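Come and Sing with Us: Forkness Community Choir Is Looking for New Voices

Posted in: Get Involved, Music, Clonthorpe and district

Forkness Community Choir would love to hear from anyone who fancies singing with us this autumn and winter. We start back in October, we have room in every section (yes, even the sopranos this year!), and you do not need to read music, pass an audition or own anything smart. If you have ever hummed along to the radio in the car and thought you might like to do it in company, please read on, because this is meant for you.

A little about us

The choir began in the back room of the old chapel in Forkness with a borrowed piano and a box of photocopied folk songs, and we have kept a good deal of that spirit even though we have outgrown the back room twice. These days we rehearse in the main hall at Clonthorpe, which has a proper sprung floor, a kitchen with a hatch, and heating that works on most evenings if somebody remembers to switch it on by half past five. We are a mixed choir in every sense. Our youngest singer is just old enough to vote and our oldest stopped admitting to birthdays some time ago. There are people who sang in cathedrals as children and people who were asked at school to stand at the back and mouth the words, and after a few weeks you would be hard pushed to tell which is which.

We sing in four parts most of the time, occasionally three when the tenors have colds, and once in a while in unison when the tune is simply too good to muddle with. Our repertoire is broad. Last year we did sea songs, a couple of Baltic lullabies, some gospel, a short Mass, and a medley from the musicals that we had sworn we would never do and ended up enjoying more than anything.

What we are planning this season

The main piece is The Ferry Book, a set of songs for choir, accordion and strings, composed by Tamošiūnaitė. It tells the story of a river crossing through one whole year, with a movement for each season and a very quiet one at the end for the night when the ice comes. A few of the verses are in Lithuanian. Please don't let that put you off! We will be given the words spelled out by sound, we will have recordings to practise with at home, and we tried the first of them at our summer get-together, where everyone had it more or less by the time the kettle boiled.

Alongside that we will be working on carols for the Clonthorpe lights evening, with a good many of the old favourites and a handful of local ones that are hardly sung anywhere else now. We have been slowly collecting these from parish hymn sheets and from people's grandparents, and if your family has a carol of its own tucked away we should be delighted to learn it.

Who we are looking for

Anybody aged 18 or over who enjoys singing and can get to rehearsals more often than not. We are particularly short of basses and lower altos, so if you have one of those lovely rumbly voices please do come and let us make a fuss of you. If you don't know what part you sing, that is quite all right. Most people don't when they arrive. We will sit you in the middle for the first evening, see where you feel comfortable, and you can move about as much as you like until you find your spot.

We also need a page turner for the concert, a couple of people to help put out chairs, and someone with a steady hand for the tea urn. None of these jobs requires you to sing a note, and partners and friends who would sooner listen from the kitchen are very welcome.

What an evening is like

Doors open at 6.45 p.m. and we begin at seven with a gentle warm-up, which involves a certain amount of yawning, shoulder rolling and making noises like a bee. Then we take one of the newer pieces slowly, a line at a time, with the piano giving each part its notes as often as they are wanted. There is a break at eight for tea and biscuits (there is usually cake as well, and there are usually complaints if there isn't), and the second half is given over to things we know better, so that everybody goes home at nine having had a really good sing.

You can bring a pencil, a bottle of water and your reading glasses if you use them. We lend out all the music, and folders too if you need one. The hall is on one level, there is an accessible toilet beside the main door, and we can print any of our songs in large type if you let us know beforehand. Chairs are provided and nobody minds in the least if you stay sitting down throughout.

Getting here and what it costs

The hall is at the top of the lane behind the library, with free parking in the yard after six. The last bus back towards Forkness goes a little after half past nine, so there is time to say your goodbyes, and quite a few of our members share lifts. If you are coming from one of the villages, mention it when you get in touch and we will see who passes your way.

Your first 3 rehearsals are free, so you can find out whether you like us before parting with any money. After that we ask for a small subscription each term, which goes towards the hall, the accompanist and the hire of scores. It can be paid in one go or in bits, and there is a reduced rate for students and anyone whose budget is tight. You won't be asked to prove anything, only to tell us which rate suits you.

Last season's concerts and collections raised £2145 in all. Of that, £1485 went to the hall roof fund and the rest was put by for the strings we need for The Ferry Book. It was a wonderful effort, and it means that we go into this season able to pay our guest players properly.
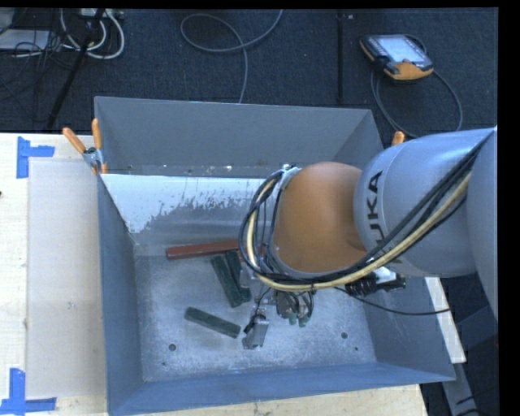
The concert itself will be given in Clonthorpe, in the hall we rehearse in, towards the end of the winter term. There will be one longer rehearsal on the afternoon beforehand with the accordion and strings, starting at two and finishing in time for supper, and we do ask everybody who is singing in the concert to come to that one if they possibly can. If you would like to join us for rehearsals but the thought of an audience makes your knees go, you can miss the concert out altogether. Several of our members do, and they are every bit as much a part of the choir as those in the front row.

As for what to wear, we keep it simple: dark trousers or a dark skirt, and any plain top in a colour you like. We have a basket of scarves for anybody who wants a bit of brightness.

We are also making a recording this year, for the first time. Varnero, the small label that looks after The Ferry Book, has offered to spend an evening with us and put down two of the songs. Taking part is optional and you would be asked to sign a short form beforehand. Everyone who sings on it will get a copy to keep.

How to join

There is no form to fill in and no closing date, although it is easiest to begin near the start of term while everybody is learning the notes together. You can write to us through the contact page on this site, leave a note in the choir's pigeonhole at the library, or simply turn up at the hall a few minutes before seven and say that you are new. Somebody will find you a folder and a seat next to a friendly person who knows where the biscuits are.

If you do write, it helps us to know your name, whether you have any idea of your part (a guess will do), whether you need large print, and whether you would like a lift. We aim to answer within a few days. If you don't hear from us, please try again, as our inbox has been known to swallow things.

Please pass this on to anyone who might be interested, or print it out and pin it up at work. We look forward to meeting you in October, and the kettle will be on from a quarter to seven.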